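The Second Gripper

By Thursday the owner of the Giduvville grocery had read the Trareo quote so often that the corners had gone soft. A second gripper, 550 a month — and up to 186 more for service! She carried it out to the produce, where the black fingers hung over an empty cart. 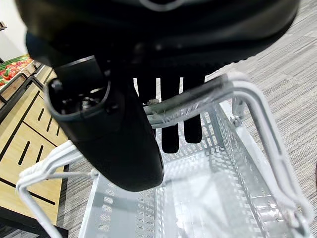
What the Budget Said

She had 1,000 put by, and the roof to think of. "Well," she told the machine, rather fondly, "let's ask them again in July."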